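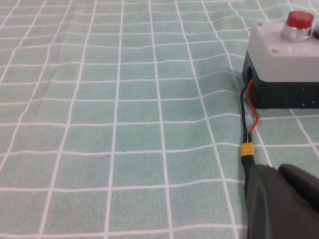
Item 3: push-button box, gray lid and black base, on the green grid cloth.

Tamihana Workshop Group
Minutes of the equipment and furnishings meeting
Held 10 May 2024, Redine building, upstairs room
Chair: Hemi Kerslake
Minutes taken by the group secretary

1. Minutes of the previous meeting

The February minutes were accepted with one correction. Under "Storage", the shelf depth should read 9 inches. The secretary will correct the file copy.

2. Table coverings

The group reviewed the cloths now in use on the demonstration tables. The mint-green cloth with the white line grid was discussed first. It has a short, fuzzy surface similar to toweling. Small parts do not roll on it and it does not reflect the overhead lights.

Two points were raised against it. The cloth does not lie flat after being folded, and the printed lines bend where it ripples. A diagonal crease is also present. Members who use the grid to set out parts in rows asked that the lines not be used for measurement. A steel rule is to be used for any spacing that matters.

The Chair asked whether a heavier cloth should be bought. A price was obtained from Erkunside for a coated fabric, but the sample was slippery and was returned. It was agreed to keep the green cloth, store it on a roll, and iron it on a low setting before the next open evening. Clips for the table edge will be tried first on one table.

Action: secretary to find a cardboard tube of suitable length.
Action: H. Kerslake to bring 4 table clips.

3. Push-button control box

The box was placed on the table for inspection. The lid is light gray plastic with a smooth, matte finish. The base is black plastic. The red button has a translucent, glossy cap in a bright metal collar. Wires leave the base through a round opening on one side, and there is a circular knockout on the front face.

The following was recorded.

3.1 Wire entry. Members noted that the opening should have a proper cable gland with strain relief. The gland is to be matched to the hole after measurement. Tape is not acceptable as a substitute.

3.2 Knockout. It is to be left in place. Any future second cable should be brought in only after the layout inside the base has been checked, and the drawing is to be updated at the same time.

3.3 Lid screws. The screws are to be tightened by hand only. A powered driver cracked the lid of an earlier box and should not be used on plastic housings.

3.4 Fixing. The box stands directly on the cloth. A member asked for it to be screwed to a board so that it does not move when pressed. Rubber feet were suggested as an alternative. The board was preferred, as the cable can then be clamped to it as well. Board to be cut from stock and the edges sanded.

3.5 Labeling. A printed label stating the function of the button is to be attached to the board, not to the lid. Wording was left to the Chair.

3.6 Testing. The button is to be operated 200 times with a meter connected and any missed contact written down. The test sheet from the Trinura job may be reused with the heading changed.

Action: H. Kerslake to measure the opening, order the gland and draft the label.
Action: secretary to circulate the test sheet.

4. Room layout

The long table will stay under the window. The request to move the tool cabinet to the opposite wall was deferred, as the outlet there has not been inspected. Chairs are to be stacked no more than 9 high.

5. Purchases

Approved: cable gland, one sheet of printable labels, 2 packs of wood screws. Receipts to be handed in with the order number written on the back. The request for a second iron was declined.

6. Other business

A member reported that the key to the lower drawer sticks. Graphite is to be used, not oil. The Erkunside sample invoice was received in error and has been sent back.

7. Next meeting

Same room. Date to be confirmed by the secretary once the building schedule is issued. The control box will be carried forward as an agenda item until the test sheet is complete.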